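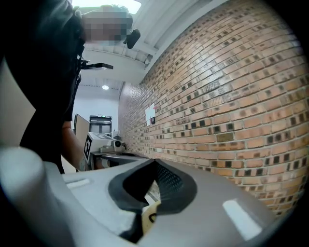 Enico Opens Repair Counter for Small Kitchen Appliances in Nendeck

NENDECK – Enico, a household appliance repair company, will open a walk-in repair counter on Mendes Street in Nendeck this July. The counter will take in toasters, blenders, coffee makers, stand mixers and other small appliances from any manufacturer.

The company has run a mail-in service for 3 years. In the past 12 months it received 1,402 items from customers in the Nendeck area, many of them shipped in boxes that cost more than the replacement part. Customers asked for a place to drop things off in person.

How it works

Customers bring the appliance to the counter with its cord and any removable parts. Staff write up the fault and give a price before work starts. Most repairs will be finished within 2 weeks. If a part has to be ordered, the customer will get a text message with a new pickup date.

The inspection fee is $10 and is taken off the final bill. Appliances that can't be repaired may be picked up or left for recycling at no charge.

Parts for sale

The counter will also stock 159 common parts under the Dasia name, including gaskets, switches, carafe lids and drive belts. These can be bought without booking a repair. Customers should bring the model number, usually printed on the bottom or back of the appliance.

Microwaves, gas appliances and anything with a sealed cooling system will not be accepted.

The mail-in service will continue at current prices. Mail-in customers can choose to collect finished items from the counter and skip return shipping.

The counter will be closed on Mondays. Opening hours and a full parts list will be posted at the shop entrance and on the Enico website before opening day.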